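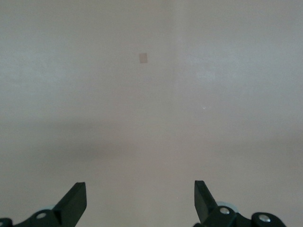
Bülent Uçar keeps a tally in a paper notebook. It runs to 700 lines, one for each time a gripper at the Groranside workshop was sent down to a nearly bare surface to find something small and flat. His group has spent the winter on a question that sounds too simple to need a winter: how does an arm know how far away a plain surface is when there is hardly anything on it to look at?

"Most of the work people show you has a cluttered table," he says. "Mugs, blocks, a banana. That's easier for the camera. Every edge is a clue. Take the clutter away and the system gets worse at judging height, and it doesn't tell you it's got worse."

The method the group settled on is called Rai. It uses one small camera at the wrist and no depth sensor. Before the gripper closes on anything, the arm makes a short sideways movement, then a short downward one, and the software compares how far the few visible marks have shifted against how far the arm knows it has travelled. A mark can be a scrap of tape, a scratch or a speck of dust. If there are two marks it uses both. If there is only one, it leans harder on the gripper itself.

That second part is the one Uçar wants to talk about. The tips of the fingers are always in the wrist camera's view, low down and in the same place, and their size is known. Earlier versions of the software masked them out as a nuisance.

"We were throwing away the only thing in the picture we had measured ourselves," he says. "The fingers are dark, the screws are bright, they don't move unless we move them. It's a ruler. We'd been painting over the ruler."

The first version, Killa, relied on shading instead. The idea was that a soft shadow on the surface would change as the arm came down, and that the change could be read as height. On the bench, with one lamp, it did well. Then somebody opened the blinds.

"Shadows belong to the room," Uçar says. "You can learn the room, but then you've learned the room. We moved the arm to the other bench and it was hopeless." He kept the Killa results in the write-up, in a section of their own, and says he had to argue for the space.

The comparison itself was plain. Each trial started with the fingers open above the surface and a single flat target, and a trial counted as a success if the arm stopped within the allowed height without touching down. With the fingers masked out, the arm managed it 59 times in every hundred. With the fingers left in and the sideways movement added, the failures fell to roughly 30 in every hundred. Uçar reads both figures out without any particular emphasis.

"It's better. It isn't good," he says. "You wouldn't put it on a line. If you've got the money for a depth camera, buy the depth camera."

So who is it for? He mentions small workshops, teaching labs and anybody with an older arm that has a camera on it already and no room for more. Vultenex, which paid for part of the work, is interested in picking labels and thin gaskets off backing sheets, where the target is nearly the same colour as what it lies on. Low contrast remains the weak point. A tan patch on a beige surface is found more often than not, Uçar says, but its edges are soft, and a small error at the edge becomes a larger one in the height.

Dust has been another surprise. A stray white fleck is often a sharper mark than the target, and the software is happy to use it. The trouble comes when the fleck moves. A draught from the door is enough, and the arm then believes the surface has slid away underneath it. The present fix is to drop any mark whose movement disagrees with the fingers and the arm's own joints. That works if something else is left to look at. If nothing is, the arm stops and waits.

"I'm quite fond of that, the stopping," Uçar says. "It used to carry on and hit the bench."

The next round is planned at 1000 trials, with the lighting changed between each batch - blinds open, blinds shut, lamp on either side. He also wants to try fingers with a pattern of dots moulded into the tips, though he is in two minds about it. Dots would make the measurement easier, but then the method would only suit people willing to change their fingers.

The notebook will carry on too. The computer logs every trial, but it doesn't have a column for the door being open.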